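Old book with four owners' marks -- how do I put them in order, and should I worry about the library stamp?

Posted in October by marbledpaper_mo

Hello everyone, and please forgive the length of this, I've been turning it over in my head for weeks and have worn out everyone in my house on the subject.

I inherited a big old book of sermons from my great-aunt. It has 832 numbered pages, a brown calf binding that has seen better days, and a title page that somebody long ago repaired with a strip of thinner paper down the inner margin. The printed date is gone, I'm sorry to say. The bottom of the title page was trimmed away, maybe for the autograph that I'm told people used to cut out of books. The paper is nice and thick and it has ribs in it when I hold a page up to the window.

What I'm really after is the story of who had it. There are several marks inside and they don't agree with each other, or at least I can't make them agree:

A name and a place, Moodley, in brown ink on the first blank page. The handwriting is very loopy. Somebody has crossed out the name, but the place was left alone.

A bookplate inside the front cover with a coat of arms on it (a bird and some sort of wavy lines) and no name at all. One corner is lifting, and there is a second bookplate or label underneath it!

A round purple stamp on the back of the title page that says Clesosville Free Library, and the number 39 written next to it in pencil.

A bookseller's little ticket at the back, printed, from Pilley.

My great-aunt lived in Andavham nearly all her life and, as far as any of us know, she never set foot in Clesosville. So my first question is what order these go in. My second is whether the stamp means the book still belongs to the library, because I would feel just awful. And the third is whether I can peel that top bookplate the rest of the way off to see what's under it. It's already coming loose, and I have a kettle and plenty of patience.

A dealer at a fair glanced at it and told me he'd ask 700 dollars for one like it in nice shape, but that mine wasn't in nice shape. I'm not selling, I only mention it in case it matters. Thank you all in advance!

calfskin_and_tea

Welcome, and don't apologize for the length, you gave us far more to work with than most people do. Please put the kettle away! I'll come back to that.

The thing to do with ownership marks is to separate what each one tells you from what you'd like it to tell you. An inscription tells you that somebody wrote in the book. A bookplate tells you that somebody pasted it in. Neither has to be the first owner, and a coat of arms doesn't have to belong to anybody grand -- plenty of people in the nineteenth century bought themselves a coat of arms from an engraver along with their calling cards.

So work from position. The ink inscription is on the first blank leaf, and you'll want to know if that leaf is as old as the rest of the book. Hold it up to the window the way you did with the others. If it has the same ribs (those are called chain lines, and the finer ones between them are laid lines) and the same feel, it may well be original, and the Moodley person could be early. If it's smooth and even and a different color, then it was put in when the book was rebound or repaired, and your Moodley inscription is later than that repair, no matter how loopy the writing is. I've been fooled by handwriting more than once. Old people write the way they were taught when they were children, and that can put you off by fifty years.

Next, the bookplates. One on top of the other is the best luck you could have, as far as order goes, and you don't need to read the bottom one to know it came first. Look at whether the pastedown (the paper glued to the inside of the cover) matches the blank leaf facing it. They're often one sheet folded at the hinge. If they match, whatever you learn about one goes for the other.

The bookseller's ticket is floating. It could have gone in at any time the book passed through the shop, and shops sold secondhand books right alongside new ones. If you can find out the years when that shop in Pilley was at the address on the ticket, you'll have a bracket to work with. Old city directories are wonderful for that, and so are newspaper advertisements. Does the ticket have a street on it? You didn't say.

Now for the peeling. Steam will loosen the paste, but it will also get into the leather at the edges of the board, and old calf turns dark and brittle when it takes on moisture and heat together. It can also cockle the paper and make the ink on the bookplate bleed. And if it goes well, you have a loose bookplate and a gap where it was, and some of the evidence for your order has gone with it. Try a strong flashlight held low, almost flat against the page, and see whether the edges of the lower one show through as a ridge. You may be able to measure it. A paper conservator can lift the top one if you decide it's worth it.

In the meantime lay a piece of clean acid-free tissue over the loose corner so it doesn't catch on anything when you close the cover. 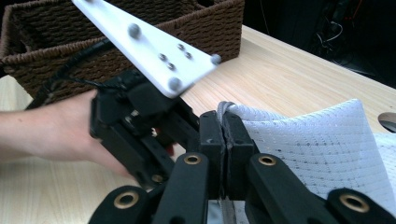

vellumbutter

I'd be more relaxed about the bookplate than that, for what it's worth. I've lifted plenty with a barely damp blotter and no steam at all. But I'll admit I did it on cheap books I'd bought for practice, and I wouldn't begin with one from a great-aunt.

On the stamp -- libraries sold off books all the time. Look for a second stamp saying Withdrawn or Discarded or Sold, it can be anywhere, including the inside of the back cover or across the page edges. No stamp doesn't prove anything bad either. Small libraries were sloppy about it.

The 39 might be a shelf number or a price. Or a lot number from an auction. Pencil is hopeless.

slowfolio_reader

I wanted to add something on the library, having been through very much the same worry myself with a set of county histories that I was sure I was going to have to give back.

Write to the Clesosville library, or whatever it turned into, and ask if they kept their accession registers. Many of these small free libraries wrote down every book as it came in, in a big ledger, with a running number, the date, and very often the name of the donor. If your 39 is an accession number, then it's a low one, and it would mean that the book came in right at the start, when libraries were mostly being stocked by whoever in town had books to spare. It's a guess, but it's a cheap one to test. Send them the title, the size of the book in inches, and a tracing of the stamp. In my case the reply took nine weeks and was lovely. They had merged with another branch long ago and sold the duplicates at a bazaar, and they had a note of it. They didn't want my books back at all and they asked me for a copy of the inscriptions!

I'd also go gently on the crossed-out name. When a name is struck through and the place is left, it's often the next person in the same family or the same town, who didn't see any need to write Moodley a second time. Check under the crossing-out with the light coming from behind the page. Different inks have browned differently, and I've read a good many names that way that looked hopeless from the front.

When you write it all up (and do write it up, on a separate sheet of good paper that you keep with the book and not in it), put what you see on one side and what you think on the other. For each mark I put down where it is, what it says exactly as spelled, what it's made with, and a question mark if I have one. I leave the gaps as gaps. Your list might run: unidentified owner, Moodley, name deleted; unidentified label, under the next; unidentified armorial bookplate; Clesosville Free Library, stamp; bookseller's ticket, Pilley; your great-aunt in Andavham; then you. I wouldn't swear to that order, with the ticket especially, and I'd move the library around depending on what they write back.

One last small thing about the trimmed title page. The date may be gone from there, but look at the very last printed page, and at the end of the dedication if there is one. Dedications were often signed and dated. And with the page count you've given, plus the first line of the title, one of the big library catalogs should bring it down to one or two editions. Compare the last word on a couple of pages against a scanned copy and you'll know which one you have.

Do come back and tell us what the library says.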